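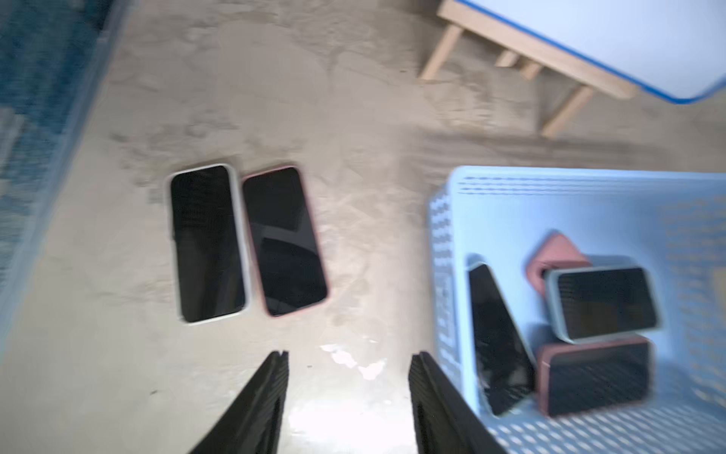 Two phones, screens off, on the floor.

**Berchtold Brewing Guild** – notes on diacetyl, March

1/ Members have asked why a finished lager may taste of butter or movie popcorn. The usual cause is diacetyl, a compound that forms during fermentation and is normally taken up again by the yeast.

2/ Cooling the beer too early leaves the yeast unable to complete that work. The Guild recommends a diacetyl rest: allow the lager to warm to the low 60s °F near the end of fermentation and hold it there for two to three days.

3/ A simple check is available to every home brewer. Draw two small samples, cover both, and warm one in a hot water bath for 20 minutes. Cool it and compare the aromas. If the warmed sample smells of butter, the beer needs more time on the yeast.

4/ Butter notes that appear weeks later, in kegged beer, often point to bacteria in the draft lines – clean the lines and replace worn tubing.

5/ Flurina Aigner will lead the tasting session at the Pallano hall at 7 p.m. Seating is limited to 57. Members are asked to bring one unlabeled bottle each.

6/ Questions on entries should be sent to Fabian Auer. The revised entry form replaces the one issued in January.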